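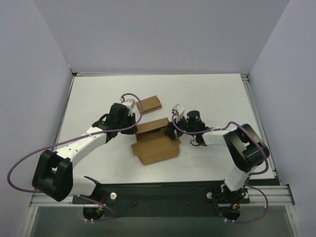
Maribel Bedoya wrote that her family's tickets for the Flenholm Lantern Walk showed an entry time of 5:30 p.m. when she booked them and 6:30 p.m. when she opened the confirmation message. She asked which time the gate staff would honor, as her mother uses a wheelchair and the accessible shuttle from Botby leaves only once before the early entry.

Ticket subject: Entry time on confirmation does not match entry time at booking
Service: Indstead event booking, Flenholm Parks and Events account
Opened: Dec 20, 2021, 9:12 a.m.
Priority: Raised from Normal to High at 10:40 a.m.
Assigned to: Desmond Lindqvist
Status: Closed

9:31 a.m., Support Desk
The report has been received and a record opened. The resident has been asked to send a copy of the confirmation message and to keep her original tickets. She has been told not to cancel and rebook, as the early entry is full and a canceled place is released to the waiting list at once.

9:58 a.m., Support Desk
Copy received. The booking record in Indstead holds the correct time of 5:30 p.m. The message sent to the resident shows 6:30 p.m. in the heading and in the printable ticket. The bar code reads correctly on the test scanner and returns the 5:30 p.m. entry.

10:22 a.m., Desmond Lindqvist
I have compared the message with several others sent over the weekend. Tickets for the 6:30 p.m. and 7:30 p.m. entries are correct. Tickets for the 5:30 p.m. entry are wrong if they include a shuttle seat. Tickets for the same entry without a shuttle seat are correct.

10:40 a.m., Desmond Lindqvist
Priority raised. The report run against the booking table returns 449 tickets with a shuttle seat in the 5:30 p.m. entry. All of these should be treated as carrying the wrong printed time until shown otherwise. The Walk has a limit of 1000 persons on the route, and holders who arrive an hour late would be admitted together with the second entry. The Events Office should be informed before noon.

11:05 a.m., Frøydis Sundqvist, Events Office
Noted. Please confirm whether the shuttle company was given the correct list. The drivers work from a printed sheet and will not wait past the departure time.

11:17 a.m., Desmond Lindqvist
The list sent to the shuttle company was exported from the booking record and shows the correct times. No change is needed on that side.

11:50 a.m., Desmond Lindqvist
Cause found. The message template for shuttle bookings was copied from the June concert series at Mamani Park. In that series the shuttle arrived one hour before the program began, and the template added an hour to the shuttle arrival to produce the printed start time. For the Lantern Walk, the shuttle arrival and the entry time are the same. The setting was not cleared when the template was copied. The later entries have no shuttle and use the standard template.

12:20 p.m., Desmond Lindqvist
Correction made to the template in the test account. First attempt failed: the heading changed to 5:30 p.m. but the printable ticket still showed 6:30 p.m. The printable ticket keeps a stored copy of the template and must be rebuilt separately.

12:46 p.m., Desmond Lindqvist
Printable ticket rebuilt. Test booking made, confirmation received, both times correct. Test booking canceled and the place returned. Change applied to the live account.

1:10 p.m., Frøydis Sundqvist, Events Office
The Events Office asks that corrected tickets be sent today and that the wording be as follows:

"The entry time printed on your Lantern Walk ticket was incorrect. Your entry time is 5:30 p.m., as shown when you booked. A corrected ticket is attached. Your shuttle seat has not changed. If you have already printed the earlier ticket, it will still be accepted at the gate at 5:30 p.m."

Please do not include the parking notice in the same message. It will go out separately with the street closures.

1:38 p.m., Support Desk
Corrected tickets sent. Delivery report shows that messages covering 19 tickets were returned by the mail service. In most of these cases the address was mistyped at booking. The holders have been passed to the telephone desk.

2:15 p.m., Philomena Sulemana, Telephone Desk
Calls begun. Several holders asked whether they could keep the later time, having already made plans around it. I have told them I would ask.

2:29 p.m., Frøydis Sundqvist, Events Office
Holders who wish to move to the 6:30 p.m. entry may do so while places remain. They should be reminded that there is no shuttle for that entry and that the lower lot closes to cars at 6:00 p.m.

4:02 p.m., Philomena Sulemana, Telephone Desk
All holders on the list have been reached or left a voice message. Two changes to the later entry were made at the holders' request.

4:20 p.m., Support Desk
Reply sent to Ms. Bedoya confirming 5:30 p.m. and her family's seats on the accessible shuttle. She has confirmed receipt of the corrected ticket and asked that the pickup point be stated on it. Passed to the Events Office as a separate request.

4:45 p.m., Desmond Lindqvist
The June template has been marked "Do not copy" in the account. Ticket closed. Any further report of a wrong entry time should be opened as a new ticket with this one linked.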